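**Pink, then yellow**

Marcela Beneš clears her worktop at 6, every evening. Wipes it, sort of. Pale top, smudges and all, she likes the smudges. Coutinho sold her the table for 70 and threw in a stool.
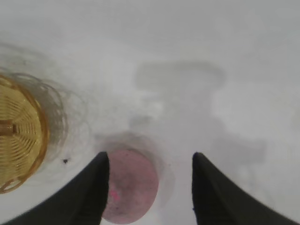 *Photo: Joana Bastos / Londgate*

Only two colors stay out overnight. Something round and dusty rose, something ribbed and golden yellow next to it. "If they fight in the morning I swap one." Usually its the pink that goes. Then coffee, then the shelf, wich is another story.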